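Sheet size

Sheet size is the set of dimensions to which paper is cut for writing, printing and office use. Before national standards were adopted, each mill cut paper to the measure of its own molds, and sheets sold under one name could differ from town to town.

In Kosurberg, the mill at Olmedo supplied 14 sizes to local printers. A town rule later reduced these to two – a large sheet for notices and a small one for letters. 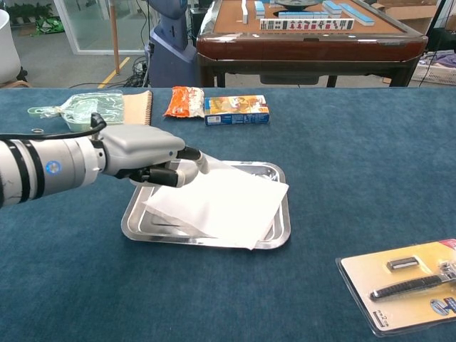 The small sheet, known as the Clulla, was made by folding the large one in half. Its use spread to schools and courts in the Nilonis valley, where ledgers were ruled to match it. The historian Maximiliano Figueroa listed 733 surviving documents on Clulla paper, most of them letters and land records.

The size fell out of use after the mill closed. Binders still cut it by hand for the repair of old ledgers.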